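Publikationen > Arbeitsberichte > Sehkomfort am Arbeitstisch > Abschnitt 2

Wenche Blomqvist, Arbeitsstelle Innenraum und Wahrnehmung, Storkitz
April

2 Tischoberflächen und Leuchtdichtekontrast

2.1 Ausgangslage

Die Beurteilung von Arbeitsplätzen in Lesesälen und Verwaltungsräumen stützt sich überwiegend auf die Beleuchtungsstärke in der Arbeitsebene. Die Oberfläche, auf der gelesen und geschrieben wird, bleibt dabei häufig unberücksichtigt, obwohl ihr Reflexionsgrad das Verhältnis zwischen Sehobjekt und unmittelbarem Umfeld maßgeblich bestimmt. Ein weißes Blatt auf dunklem Untergrund stellt andere Anforderungen an die Adaptation des Auges als dasselbe Blatt auf einer hellen Fläche.

Im Teilprojekt Betesum wurden daher Tischflächen und Auflagen gemeinsam betrachtet. Als Umfeld gilt im Folgenden der Bereich, der unmittelbar an das Sehobjekt angrenzt; die übrige Tischfläche wird als Hintergrund bezeichnet. Diese Trennung ist in der Praxis nicht immer eindeutig, etwa bei großformatigen Plänen, die über die Auflage hinausragen. Solche Fälle wurden gesondert erfasst und gehen nicht in die Auswertung ein.

2.2 Farbton und Auflage

Helle, schwach gesättigte Farbtöne werden in der Möblierungsplanung bevorzugt, weil sie sich mit unterschiedlichen Bodenbelägen kombinieren lassen. Für die Sehaufgabe ist die Farbwahl allein jedoch wenig aussagekräftig. Erst das Zusammenwirken mit der Auflage bestimmt, ob zwischen Papier und Tisch eine vermittelnde Helligkeitsstufe entsteht.
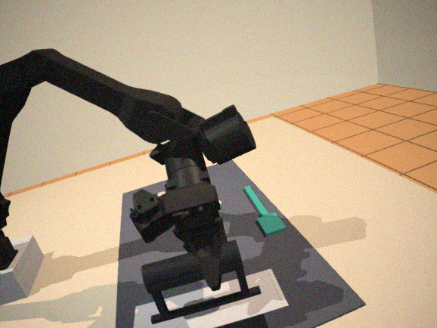
Abb. 2: Beige Tischfläche mit grauer, rechteckiger Auflage (Computergrafik).

Für die Befragung im Lesesaal Fontana wurden 200 Personen gebeten, ihren Platz nach einer Lesephase auf einer fünfstufigen Skala zu bewerten. Graue Auflagen wurden bei Kunstlicht günstiger beurteilt als unbedeckte helle Flächen. Bei Tageslicht von der Seite war der Unterschied gering. Personen mit Gleitsichtbrille nannten häufiger als andere störende Reflexe im unteren Gesichtsfeld, und zwar unabhängig von der gewählten Auflage.

Die Vergleichsmessungen in Darkbridge erfolgten bei einer Beleuchtungsstärke von 1.000 lx. Unter dieser Bedingung traten auf glänzenden Auflagen Reflexblendungen auf, die von den Befragten als unangenehm beschrieben wurden. Matte Auflagen blieben unauffällig.

2.3 Einschränkungen

Die Ergebnisse beruhen auf Selbstauskünften und kurzen Lesephasen. Aussagen zur Ermüdung über einen vollen Arbeitstag lassen sich daraus nicht ableiten. Ferner wurde die Neigung der Tischplatte nicht variiert. Der Einfluss geneigter Flächen wird in Abschnitt 4 anhand der Zeichentische in Storkitz behandelt.

Weitere Arbeitsberichte
Tageslichtlenkung in nordorientierten Lesesälen
Bodenbeläge und Raumhelligkeit: Messreihe Darkbridge
Akustische Trennung offener Arbeitszonen
Sitzhöhen in öffentlichen Bibliotheken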